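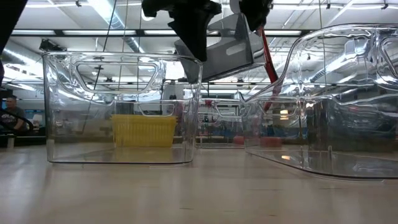 What is decanting in home storage?

Decanting is the practice of moving goods out of the package they were sold in and into a container that stays in the home. The word comes from wine, but in housekeeping it is used for rice, flour, washing powder, buttons and many other things.

History

Before packaged food became common, most households bought dry goods by weight and carried them home in paper or cloth. A jar or tin was needed in every kitchen. When printed boxes arrived, the habit became weaker, but it did not disappear. In the town of Dekau the grocer's shop Lumbantobing sold from open sacks for many years, and its customers brought their own tins. The writer Dewanti Ginting collected 156 household notes from the town, and 26 of them give rules for filling a jar.

Containers

Glass is heavy and does not keep smells. Metal protects the contents from light. Clear plastic weighs little and lets the owner see how much is left, but it can be scratched by rough cleaning. 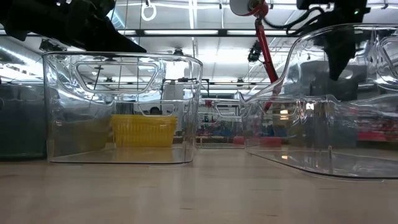
The shape is also important. Square containers use a shelf better than round ones, while round ones are easier to wash. Ginting advises to leave a small space under the lid, so that a spoon can enter without spilling.

Labeling

A label usually gives the name of the product and the date of opening. Cooking instructions are often cut from the old package and kept inside the lid. Old goods should be used up before new goods are added, a rule which the Dekau notes call "bottom first."

Criticism

Khurram Memon has argued that decanting makes double work, and that allergy information is easily lost with the package.

See also: Pantry; Larder; Bulk buying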